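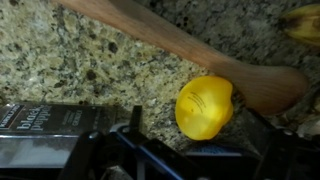 The method had one rule, and Anum Kakakhel had written it on a strip of tape above her desk: change the counter, never the task.

She had 298 runs from the tidy kitchen, and in the tidy kitchen the arm did well. Then Guangming Yu read her draft and asked what happened when people lived there.

So they stopped clearing up. Spoons stayed where they were put down. The pepper stayed out. Yutong Bai drew each layout from a list and set it up without telling Anum which one it was, and Anum sat in the next room and scored the grasps from the wrist view alone. A grasp counted if the fingers closed on the right object and nothing else moved.

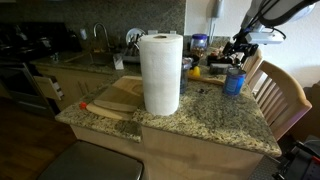 By the end of the first week she could tell the hard layouts in a second or two. Small things lying against long things were the worst. The policy, which they called Zukik after a cat Yutong used to have, would come down straight, stop, and wait. It waited as long as nine seconds. Guangming wanted to cut the waiting out of the data.

"It isn't failing," Anum said. "It's choosing."

"You can't put choosing in a table."

"I can put seconds in a table."

She stayed late and did it. She went back over 191 cluttered runs and wrote down every pause, then matched each one against what came after. The long pauses went with the good grasps. The short ones went with things on the floor. She checked the sums twice and then got Yutong to check them. 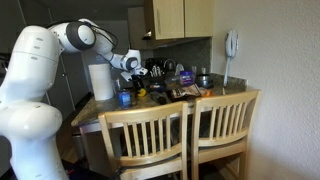
The arm over the counter, cluttered layout.

Guangming read the new table standing up, with his coat on. He asked for the raw times and she gave them to him. He took the coat off.

"Run the tidy ones again," he said. "Time those too."

Yutong went to find the list.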